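**For immediate release: March**

# Daladbridge to talk to itself for a year, 30 minutes at a time

Zister, the Daladbridge charity that works on inclusion in ordinary workplaces and clubs, is opening applications for Pliveck, a year-long scheme that puts two people who would never otherwise have met into a pair of chairs and leaves them there for half an hour. Then it does so again a month later, with the same two people, who by this time have usually thought of all the things they should have said.

Applications are open to anyone over 16 who lives, works or studies in the town. There is no fee and no certificate. There will be tea, of a standard Zister describes as "improving".

The scheme follows a pilot last year in which 131 pairs met monthly from autumn to early summer. Participants were matched across age, first language, faith, income, disability and postcode, and in one late adjustment, across the question of whether the bypass should have been built. The charity had expected that last category to be a light-hearted extra. It generated more correspondence than the rest put together.

"People came in braced for the big subjects," said Zeeshan Gondal, director of Zister. "They had prepared. Some had notes. Then they spent the first two meetings on parking, their knees and what their mothers cooked, and by the fourth they were telling each other things they hadn't told their families. I have been to a great many conferences on belonging and I can't say that of any of them, including the ones where I was speaking."
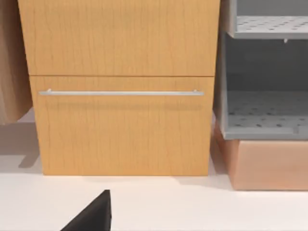

*A tall wooden cabinet with a slim bar handle.*

## What participants will be asked to do

Each pair meets once a month at Lashari House, on the corner opposite the old post office, or at another venue if stairs, buses or shift patterns make that sensible. A host shows them to a table, gives them a card with one question on it and goes away. The host comes back after 30 minutes. Pairs may ignore the card, and the pilot suggests that most will.

Questions for the first few months have been published in advance, following complaints that last year's were sprung on people. They include:

- When did you last feel you were the only one in the room?
- What do people in this town get wrong about your street?
- Which word do you wish people would stop using about you, and which would you put up with?
- Who taught you what was polite?
- What have you changed your mind about, and did you tell anyone?

A question about favourite films has been withdrawn. It was meant as a warm-up and led to the only formal grievance of the pilot.

Between meetings there is nothing to do. Zister has resisted several suggestions for a workbook, a reflective journal and an app, the last of which came with a quotation that would have paid for the heating at Lashari House well into the next decade.

## How the matching works

Applicants fill in a form that runs to two sides of paper. It asks what they do all day, who they mostly talk to and what sort of person they find it hard to be patient with. Applicants are free to skip anything. Last year the patience question was answered at length by almost everyone, in several cases with diagrams.

Matching is done by hand, over a weekend, on a large table. Staff read each form aloud with the name removed and look for two people who differ on something that matters to both of them and who can make the same evening. The second condition is the harder one. Gondal has said that the great dividing line in modern Daladbridge runs between those who are free on a Tuesday and those who are not.

Pairs who find they cannot get on may ask to be changed after the second meeting. They don't have to say why. Requests before the second meeting are politely mislaid, unless somebody has been made to feel unsafe, in which case they are dealt with the same day by a trained member of staff. The full safeguarding policy is available from the Zister office in large print, Easy Read, Urdu, Polish and Welsh, the Welsh having been requested by one man who has since admitted that he only wanted to see whether it would arrive.

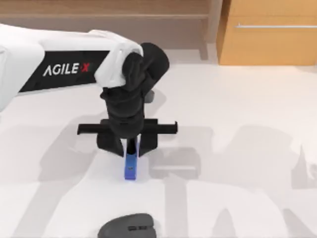

*A robot arm with a black gripper holds a small blue object above a white tabletop.*

## What the pilot found, including the awkward parts

Zister is publishing its report on the pilot alongside this announcement. It sent 3002 invitations to addresses across the town and received 313 completed forms, a response the charity's own board called "respectable" and its printer called "a lot of paper for that".

Among the findings:

Most people who finished the year said they now greeted somebody by name whom they would previously have walked past. This is a small thing to have measured, and the report says so, but it was the change participants mentioned most often without being asked.

Managers were harder to keep than anyone else. Several employers put forward senior staff with great enthusiasm, and the senior staff then discovered clashes. This year an employer who nominates a manager will be asked to sign a line confirming that the manager has been told.

People who described themselves on the form as "good listeners" were, according to their partners, about average. People who wrote that they talked too much were generally right, and generally liked.

The scheme was also slow to reach people who work nights, people caring for relatives at home and people who had been consulted before, about something else, and never heard back. The report gives this section more space than any other. A morning session has been added, care costs will now be paid in advance instead of claimed back on a form, and everyone who applies will get a reply whether or not they are matched. Zister accepts that the last of these ought not to count as an innovation.

One of the pilot's participants, a retired driving examiner, asked to be quoted without her name. "I was put with a lad of nineteen who had failed his test four times," she said. "I hadn't failed him myself, I checked. We had a frank exchange of views. I'm going to his sister's wedding."

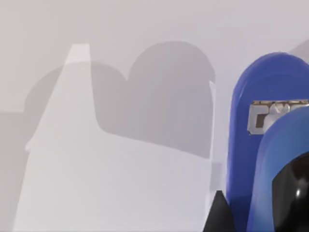
The bypass question has been kept for the coming year, at the insistence of participants on both sides of it. A proposal to add a second local dispute, concerning the colour of the market hall doors, was considered and judged too raw.

## For employers and clubs

Businesses, sports clubs, places of worship and societies can nominate groups, on the understanding that their people will be split up and matched with strangers. Zister does not run sessions for a single team. It used to, and found that colleagues who had shared an office for years were able to fill a whole afternoon on inclusion without anyone saying anything they would mind having minuted.

Organisations that take part are asked for three things. They should give people the time off without making a fuss about it. They should not ask them afterwards what was said. And they should hold back from announcing the partnership on social media until at least one of their nominees has turned up.

In return, Zister offers an end-of-year conversation with the organisation's leadership about what its practices look like from outside. This is offered free of charge and, in the charity's experience, is sometimes received as though it were overpriced. Topics last year included job adverts that ask for a "native speaker" when they mean a clear one, staff socials that all take place in the same pub, and a reception desk set at a height convenient only to a standing adult of above average length.

"Nobody had set out to keep anyone away," said Gondal. "They'd bought a desk. But if you want to know who a building was expecting, have a look at what you can reach in it."
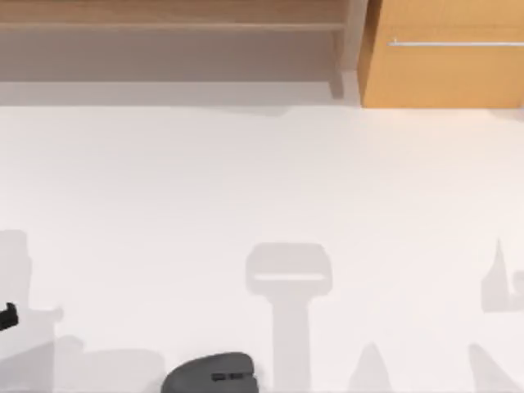

*A plain white surface with wooden structures along one side, from directly above.*

## Open afternoon

Lashari House will hold an open afternoon on the last Sunday of the month, from 2pm, at which anyone curious can try a single half-hour with a stranger and go home under no obligation. Former participants will be there to answer questions. Some of them have been asked to be brief.

There is step-free entry from the side lane, a hearing loop in the main room and a quiet room upstairs reached by a lift, which has been serviced. British Sign Language interpreters are booked for the whole afternoon. Children are welcome, and will have their own table and their own questions, which on past form will be better than the adults'.

Application forms can be collected from Lashari House, the library and the Daladbridge health centre, or requested by post. Anyone who would sooner apply by telephone can do so, and a member of staff will fill in the form for them, including the patience question, word for word.

**Notes to editors**

1. Zister is a small independent charity based in Daladbridge. Its name is pronounced to rhyme with "sister". It has given up correcting people.
2. Pliveck is the name of the scheme. It has no meaning in any language spoken by the staff, and was chosen after every title containing the word "bridge" had been rejected as unfair on a town that already has one.
3. Zeeshan Gondal is available for interview on weekday mornings. Interviews last 30 minutes and he may bring a card.
4. Journalists are welcome to apply to the scheme as participants. They will be matched like everyone else, and conversations are off the record.
5. The pilot report is available in print from the Zister office at Lashari House. Requests for a shorter version have been noted, and there is one, on the back page.

**Ends**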